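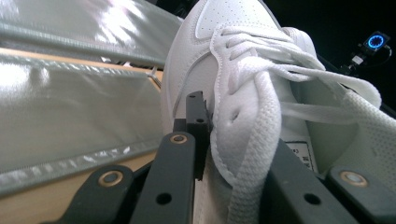 *White leather sneaker, laces loose.*

## Section 3: Setting up the dehumidifier in the basement

Okay, you've got the Irell out of its box and down the stairs (if you haven't, go back to Section 2, and please get a second person for the stairs). This part covers where to put it, how to hook up the drain hose and the little pump, and what to set it to. Give yourself most of a morning. I did mine in August with the windows painted shut and I was a puddle by lunchtime, so if you can wait for a cooler day, wait!

I'm writing this for my own house and the two next door, which were built off the same plan, so if I say "the post" or "the laundry wall" you'll know what I mean. If your basement is different, use your head and the booklet that came with the machine. Where the booklet and I disagree, go with the booklet.

### What you need down there with you

- The Irell and its drain hose
- The Prado pump, with its clear tubing
- A flashlight, even if you think the light down there is good
- A towel you don't love
- A small level
- Tape measure
- A cheap humidity gauge, the kind with a stick-on back

### 3.1 Let it stand

Stand the machine upright and leave it alone before you plug it in. The booklet gives a waiting time for a unit that's been tipped in shipping, and I stretched mine to overnight. There's oil in the compressor and it needs to settle back where it belongs. I know it's hard to look at a new machine and not turn it on. Go make dinner.

> **Caution:** If the unit has been laid flat on its back or side and you don't know for how long, don't guess. Leave it upright overnight like I did.

### 3.2 Pick the spot

1. Find a piece of floor near the center post, on the laundry side. You want air moving around the machine on every side, so keep it out of the corner.
2. Measure from the machine's back to the wall. Mine wants 9 inches clear. Check yours on the label by the cord.
3. Put the level on top, front to back and then side to side. Our floors slope toward the old drain, so you'll probably need a shim under one foot. I used a scrap of cedar shingle and it's been fine.
4. Make sure the cord reaches the wall outlet with some slack in it.

> **Caution:** No extension cords and no power strips. Plug straight into the grounded outlet on the laundry wall. If the washer is on the same circuit, don't run both until you've had somebody who knows wiring take a look. My breaker tripped twice the first day and I had to quit pretending it was a coincidence.

Chrysoula Christodoulou, next door, put hers at the foot of the stairs so she could reach the bucket without walking across the floor. It works, but she gets the noise right up the stairwell while she's watching TV. With the pump you won't be reaching for the bucket anyway, so I'd go with the post.

### 3.3 Hook up the hose and pump

You can skip this whole part and empty the bucket by hand. I did that for a while. In wet weather I was carrying it up 3 times a day, slopping on my feet each time, and then I bought the pump.

1. Unplug the machine. Yes, even if it's off.
2. Take the bucket out and set it aside. Don't throw it away, you'll need it back in for the machine to run.
3. On the back, low down, there's a round cap. Twist it off counterclockwise and put it somewhere you'll find it again. (I taped mine inside the lid of the fuse box.)
4. Screw the drain hose onto the threads by hand. It should go on easily. If it fights you, it's crossed — back it off and start over.
5. Run the hose downhill to the pump. Downhill the whole way, no humps. Water won't climb a hump by itself, and it'll back up into the bucket and shut everything down.
6. Set the pump flat on the floor and push the hose into the inlet hole on top.
7. Push the clear tubing over the pump's outlet until it seats against the collar.
8. Run the clear tubing up the wall and over to the laundry sink. Clip it every couple of feet so it doesn't sag.
9. Tie or clip the end so it points down into the sink and can't whip out.
10. Slide the bucket back in until it clicks.

**Note:** Keep the end of the tubing above the water line in the sink. If it's hanging in standing water it can siphon back, and then your pump runs and runs and you stand there wondering why.

**Note:** The height from the pump to the highest point of the tubing matters. Mine is just over 4 feet and the pump has plenty of push for that. If you're thinking of going up and out the window instead, look at the lift rating on the pump's label first.

### 3.4 Test the pump before you trust it

Please do this one! Plug in the pump only, and pour water slowly into the top with a measuring cup. It should kick on with a hum, and you should see water travel up the clear tubing and hear it hit the sink. When the pump is nearly empty it shuts off.

Now run the flashlight along every joint and feel underneath with a dry hand. A slow drip at the collar usually means the tubing isn't pushed on far enough. Trim a half inch off the end so you've got fresh tubing, and try again.

If the pump hums and nothing moves, unplug it and look for a kink. I had one behind the sink where I'd bent the tubing too sharply, and I took the entire pump apart before I found it.

### 3.5 First run

1. Plug in the dehumidifier and press the power button.
2. Set the target to 50 percent. You can go lower later if things still smell musty.
3. Set the fan to high.
4. Shut the basement door and the windows. If they're open you're trying to dry out the whole county.
5. Leave it running and go look at it every so often through the first day.

It'll be loud at first, or it'll seem loud, and it puts out warm air. The basement will get a few degrees warmer. That surprised me, I'd expected it to feel like an air conditioner down there. The air does feel better, it just isn't cold.

Stick your humidity gauge on the post at about chest height, on the side away from the machine's outlet. The number on the machine's own display tends to read a little different from the gauge. I go by the gauge. Don't fuss if it takes a few days to come down, there's a lot of damp soaked into the block and into all those cardboard boxes you were going to sort.

> **Caution:** Don't drape anything over the machine to dry it, and don't stack boxes against the grille. If you smell something hot, unplug it and leave it unplugged until it's been looked at.

### 3.6 If it stops

| What you see | What to try |
|---|---|
| Bucket light on, bucket empty | Pull the bucket and push it back in until it clicks |
| Bucket light on, bucket full | Hump or clog in the drain hose, see 3.3 step 5 |
| Frost on the coils | Turn it off, let it thaw, check the filter and the room temperature |
| Pump hums, no water in the sink | Kinked tubing |
| Nothing at all | Outlet, then breaker, then call somebody |

For the last one I call Piyumi Haque at Derkness. She does repairs and will talk you through the easy stuff over the phone before she'll agree to drive out. Have the model number ready. It's on the label on the back, and you'll want to write it down now while you can still get at it:

Model: ______________

Serial: ______________

### 3.7 The filter

Slide it out from the back and hold it up to the light. If it's fuzzy, rinse it in the sink with lukewarm water, shake it, and let it dry all the way before it goes back. I do mine every couple of weeks through the summer and then I forget about it until spring. The dryer is right there on the laundry wall throwing lint, so yours may need it more often than the booklet says.

Rinse out the pump at the same time. It grows a pinkish slime if you let it go, and the slime gets into the float and sticks it. Warm water and an old toothbrush will do it. Unplug both machines first, and dry your hands before you plug them back in.

Winter storage is in Section 4, along with where to put the drain cap back.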